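Section 2: Your First Stack

Welcome to the best part of the Baler block set! Section 1 covered unpacking and sorting. Now you get to build, and we're starting small, with one red cube and one blue cube.

Setting up the surface

1. Spread a plain cloth over a solid table. White or cream makes the colours pop.

2. Smooth the middle with the flat of your hand. Creases near the sides won't bother you, but one under a block will.

3. Set out the two cubes with a gap between them, so there's room to get hold of either one.
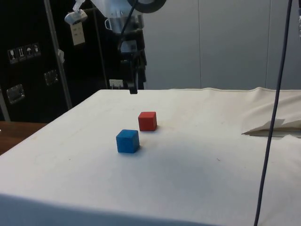 Phùng wrote to us after the first edition and asked whether the cloth could be skipped, as bare tables had worked fine at home. Yes, it can! We like the cloth for the quiet (100 blocks make quite a racket), but any level top will do.

CAUTION: Don't let the cloth hang low where little ones can tug it.

Building the tower

4. Choose your base. We'll use blue for this one.

5. Turn the base until one face is squarely toward you.

6. Lift the red cube by two opposite sides, bring it over the base and lower it straight down. Go slowly for the last bit — it's a lovely feeling when the edges meet.
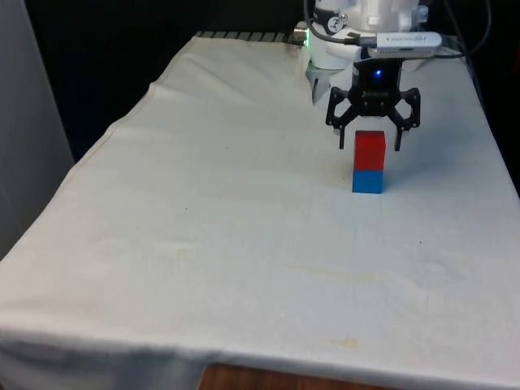 7. Let go on both sides at once, then take your hand straight up and away. If the top cube shifts, nudge it back with one fingertip.

NOTE: The Jostden add-on blocks are a little lighter and need a gentler release. Practise with the standard cubes first.

Looking after the paint 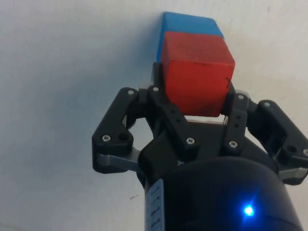
Blocks that get played with pick up marks, and we think they look all the better for it. Wipe them with a barely damp cloth and dry them right away, especially along the grain. Scuffs like the ones on this red cube, or a little black x near the edge of a face, are no reason to retire a block. Do check the corners now and then. They should feel softly rounded, and any rough spot can be sanded by hand.

Starting over

8. Lift the top cube off first and put it down beside the base.

9. Straighten the cloth if it has bunched up, working outward from the blocks.
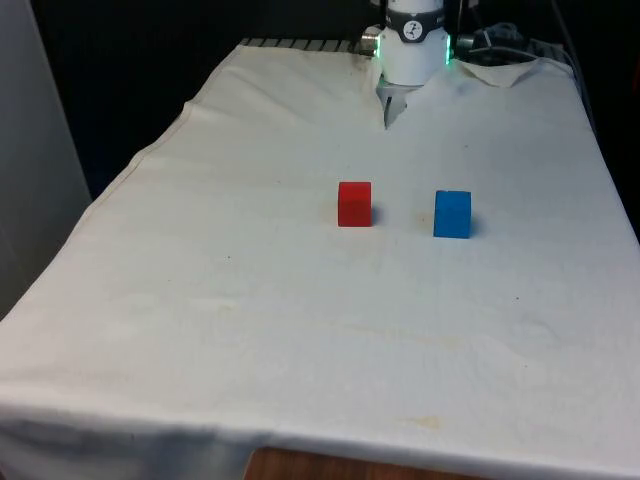 10. Swap the colours and build again, with red on the bottom. Once you can do 6 stacks in a row without a wobble, turn to Section 3 and try the Virham bridge. It's a cracker of a build!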